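Tenus Laboratory Automation Program
Course handout, Unit 7: Fault review

Reading before the session: Flurcombe safety notes, sections on stop categories and shared workspaces.

The fault reviewed in this unit occurred in April at the Rolham teaching laboratory. During an approach to the clamp stand, the arm entered a protective stop with the gripper fingers in contact with a clamp. No glassware was broken and there were no injuries. The controller log recorded code 202. The approach speed had been set to 700 mm/s in place of the 300 mm/s required near glass.
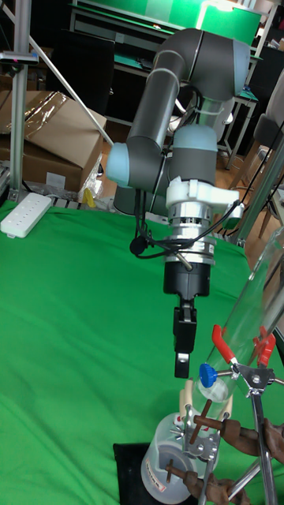 Figure 1. Arm and open gripper at the clamp stand, Rolham cell.

The Mamani report found two causes. The stand had been moved after the waypoints were taught, and the speed limit was stored in a program file that was not reloaded after a restart. Students should note that the protective stop did not correct either condition. The same program, if resumed, would have repeated the contact.

Before any restart, confirm the position of the stand, reload the program file and run the first cycle at reduced speed with one person at the emergency stop.

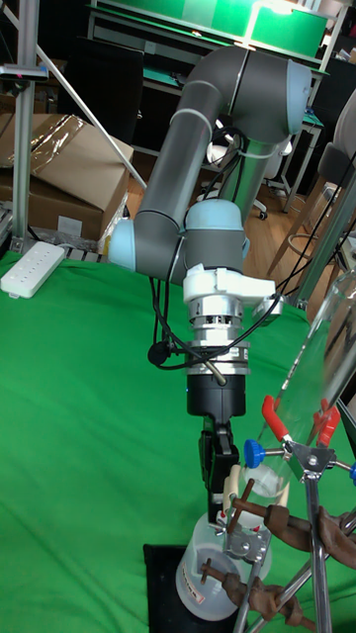 Who may clear a protective stop?
Only the supervisor on duty, once the cause has been written in the fault log. Students may press the emergency stop at any time and do not need permission to do so.

Written responses are due before the next laboratory session.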